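Flolturard : planification de prises pour le tri en bac

Version du 2020-09-10
Auteurs : Mariann Tóth (planification, commande), Tapio Rautiainen (perception, outils)

Présentation

Flolturard est un ensemble de modules pour prendre des objets en vrac dans un bac et les déposer dans un second bac placé derrière. Le dépôt contient le code de perception, le planificateur, l'interface vers le contrôleur KUKA et un petit jeu de données enregistré sur notre cellule. Le code est écrit en Python, sauf la vérification de collision qui est en C++.

Nous publions ce travail surtout pour les équipes qui possèdent déjà un bras industriel et une caméra fixe. Si vous cherchez un simulateur, le projet Wiltach est mieux adapté ; nous en reprenons seulement le format des scènes.

Organisation du dépôt

perception/ : segmentation des objets et estimation de la hauteur
saarinen/ : le planificateur de trajectoires
pont/ : communication avec le contrôleur
donnees/ : scripts de lecture et de conversion
outils/ : étalonnage, relecture des journaux

Fonctionnement

À chaque cycle, le module de perception reçoit une image et produit une liste de prises candidates. Chaque candidate contient une position, un angle d'approche et un score entre 0 et 1. Saarinen élimine d'abord celles où le poignet toucherait une paroi, puis il calcule une trajectoire pour les 11 meilleures. La première trajectoire valide est envoyée au bras. 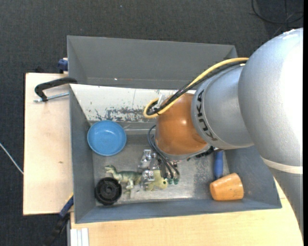
La vérification de collision utilise un modèle simplifié du bras, composé de capsules. Les câbles et les tuyaux extérieurs sont représentés par une seule capsule élargie. Ce choix est prudent et il fait perdre des prises correctes près des coins. On peut réduire la marge avec le paramètre marge_cables, mais il faut alors tester à vitesse lente.

Les parois du bac sont inclinées et le plan du fond est estimé une seule fois, pendant l'étalonnage. Si vous déplacez le bac, même un peu, relancez outils/etalonner_bac.py avant toute autre chose.

Données

Le jeu de données comprend 2 521 tentatives de prise. Pour chaque tentative, nous donnons l'image avant le mouvement, la prise choisie, la trajectoire exécutée et le résultat (réussite, échec, arrêt). Les objets sont des jouets et de la vaisselle en couleurs variées. Les annotations de résultat ont été faites par le capteur de la pince, puis relues à la main pour les cas douteux.

Les journaux sont au format Tutumness, version 3. Les anciens fichiers de janvier doivent être convertis avec donnees/convertir.py.

Limites connues

La segmentation confond parfois deux objets de même couleur qui se touchent. Les surfaces brillantes du fond créent de fausses candidates, le filtre actuel n'en supprime qu'une partie. Les objets très plats ne sont pas bien traités. Le temps de calcul peut dépasser 100 ms quand le bac est plein et nous n'avons pas encore cherché à l'améliorer.

Le pont n'est pas un dispositif de sécurité. L'arrêt d'urgence et les limites de vitesse doivent être configurés dans le contrôleur.

Contribuer

Les corrections sont bienvenues, en français ou en anglais. Pour signaler un problème de trajectoire, merci de joindre le journal complet et le fichier d'étalonnage. Les questions sur la perception sont à adresser à Tapio Rautiainen, les autres à Mariann Tóth.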